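Food Plants and People
Unit 4 notes: What we eat when we eat a plant
Instructor: Agustina Villalba
Lab sections: Dwayne Lindgren

Welcome back! This is the unit I look forward to all year, so forgive me if these notes run long. Last unit we stayed inside the cell. Now we get to walk outside and ask a much bigger question: which part of the plant is that on your plate, and what was it doing for the plant before you came along?

Before lecture, please read the chapter on roots and stems. The chapter on flowers can wait until the unit after this one, though if you peek ahead I won't complain.

Roots, stems, and the ones that fool us

A carrot is a root, and so is a beet (mostly — the top of a beet is swollen stem tissue, and you can find the place where one becomes the other if you look closely in lab). Both plants live for two years. In the first year they store sugar below ground, and in the second they spend it all on a tall flowering stalk. We pull them up at the end of year one and take the savings.

The potato is a stem! I love this one. Look at the eyes: each one is a bud, sitting where a bud would sit on any other stem, and the eyes run in a spiral from one end to the other. Leave a potato in a warm cupboard and the buds will start to grow. A sweet potato has no such pattern, because it is a true root, and the two plants aren't even in the same family. The potato belongs with tomatoes and peppers. The sweet potato belongs with morning glories.

Onions are different again. Cut one from top to bottom and find the small hard plate at the base. That plate is the stem. Everything above it is leaf, or really leaf base, thick with water and sugar.

Leaves and leaf stalks

Lettuce, spinach, cabbage: leaves, no surprises. Celery is the stalk of a leaf, and so is rhubarb. The strings in celery run alongside the veins and help hold the stalk up, and we'll stain the veins in lab with food coloring. Start yours the evening before if you can. The ones Dwayne set up last November in the Ilwood greenhouse went blue all the way to the leaf tips.

Flowers

Broccoli is a mass of flower buds picked before they open. An artichoke is one too, in a way, a whole crowd of tiny flowers packed together and wrapped in tough bracts. Let it go and it opens purple, like the thistle it is.

Fruits, in the botanist's sense

A fruit is a ripened ovary, together with whatever seeds are inside. The ovary starts out as part of the flower, so anything that grew from a flower and carries seeds is worth a second look, whatever aisle it lives in. Cucumbers, squash, eggplants and olives all pass. A strawberry makes trouble (the red part is the swollen base of the flower, and the little specks on the outside are the true fruits), and we'll spend a happy ten minutes on that.

Berries are a special case. To a botanist, a berry is fleshy all the way through and grows from a single ovary. Grapes and blueberries qualify. Raspberries don't, sadly for their name. 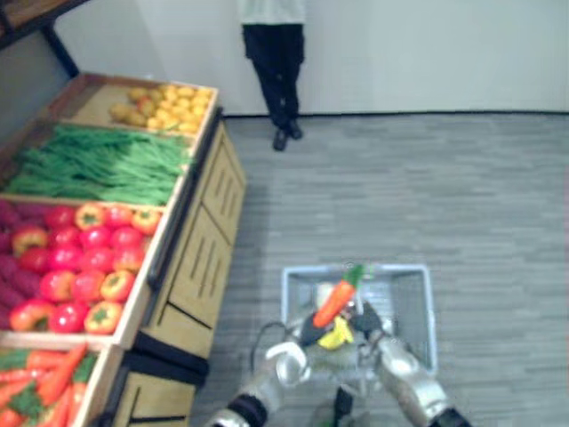
Are green beans a fruit or a vegetable?

Both, depending on who is asking. The pod is the ovary wall and the beans inside are seeds, so a botanist files the whole thing under fruit, of the type called a legume. A cook serves it next to the potatoes and calls it a vegetable. On the quiz, use the botanist's meaning unless I say otherwise.

For lab

Bring one food plant from home, whole if possible, with any leaves or stalk still attached. Cut it lengthwise and crosswise, draw both cuts, and label the organ. Pencil only, please. The hand lenses are in the drawer under the sink in room 205, and the knives stay on the trays.

Want more? The Marnamine seed catalog on the back shelf is wonderful reading, with over 81 kinds of squash, and you may borrow it overnight. Sign the sheet first.

Next unit: seeds, grains, and why popcorn pops.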